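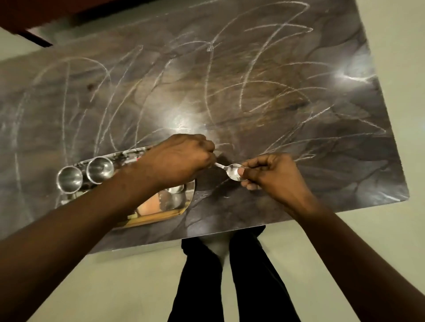
By Yutong Shao, Customer Desk, with Anqi Lu
Last updated: May
Filed under: Help > Renting Furniture > Common Questions

Brukley rents furniture by the month to people in apartments and houses. These are the questions the customer desk gets most often. If yours isn't covered, write to us through your account page and include your order number.

How long do I have to rent for?

The shortest term is four months. After that your rental continues month to month until you tell us to stop. You can also sign up for a full year at a lower monthly rate. If you end a yearly rental early, we recalculate the months you used at the regular rate and bill you the difference.

Is there a deposit?

Yes. The deposit is $500 for any order, whether it's one sofa or a whole apartment. We return it to the card you paid with after the furniture has been collected and checked. If that card has expired or been replaced, update it before your pickup date. A refund to a closed account goes back to the bank first and takes a lot longer to sort out.

Do you check my credit?

We ask for proof of income or a recent lease. Students can use a co-signer. The co-signer has to sign the agreement separately and can't do it from your login.

Is the furniture new?

Some of it. Most pieces have been rented before, and the listing says "new" or "returned" next to the price. Returned pieces are inspected at our Zeng Street warehouse and cost less per month. We don't promise a matching shade on returned wood pieces ordered at different times. If the match matters to you, order the table and the chairs together.

What happens on delivery day?

You get a two-hour window by text the evening before. The crew brings everything inside, puts it together and takes the packaging away. Please measure your doors and stairwell first. The product page lists the size of each item in its largest single piece, so a bed frame that ships in parts is listed by its longest rail.

If your building needs a certificate of insurance, ask for it when you book. Hongjun Jin handles these and needs the building's legal name, which is often different from the name over the door.

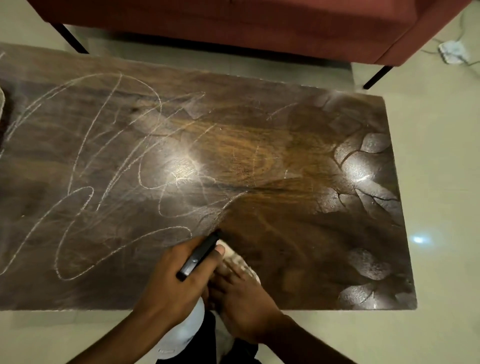 Can the crew move my own furniture out of the way?

They can shift small things within a room. They can't carry your old sofa downstairs or take it to the dump. Our moving partner, Casex, offers removal as a separate booking and bills you directly.

What counts as normal wear?

Light scratches, flattened cushions, faded fabric and small dents on legs are normal. Marks that come off with ordinary cleaning are not charged. Burns, broken frames, deep gouges, pet damage and stains that have soaked into upholstery are charged. We bill the repair cost, or the remaining value of the piece if it can't be repaired – whichever is lower.

Please don't sand, paint or refinish anything yourself, even to fix a mark. A home repair usually costs more to undo than the original damage would have.

Should I get the damage waiver?

It's optional. The waiver covers accidental damage up to $3,826 per order over the life of the rental. It doesn't cover theft, flooding or items left outdoors. Many renters' policies already cover rented furniture, so read yours first. You can add the waiver up until the day of delivery, but not later. 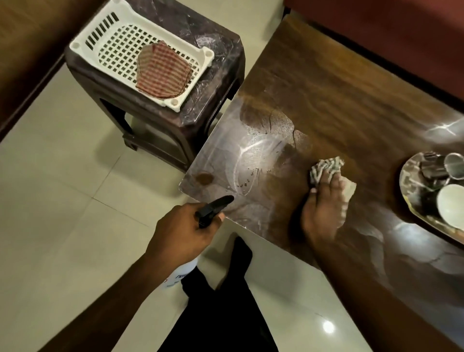
Can I swap a piece I don't like?

You get one free swap in the first month. After that each swap is $113, and this includes pickup of the old item. Mattresses can't be swapped once they're out of the plastic.

I'm moving. Can the furniture come with me?

Yes, if the new address is inside our delivery area. Give us two weeks' notice. We take the furniture apart, move it and set it up again. Empty the drawers and strip the beds before the crew arrives. If you're moving to Wandton, check the zip code tool first – the east side is covered and the west side isn't.

Can I buy what I'm renting?

Most items, yes. Half of what you've paid in rent for that item comes off the purchase price. Log in, open the item and choose "Buy out" to see the current figure. Sales are final, and the damage waiver ends on the day you buy.

How do I end my rental?

Pick a collection date in your account at least ten days ahead. Rent stops on the day of collection, not the day you ask. Someone over 18 has to be there to sign. If you can't be home, name another person in the notes, and have them bring a photo ID.

When will I get my final bill?

Usually within two weeks of pickup. If there's a charge you disagree with, reply to the bill and ask for the inspection notes. Disputes go to Shuzhen Jia, who looks at them separately from the warehouse team.

We use cookies to remember your zip code and cart. Accept all | Manage settings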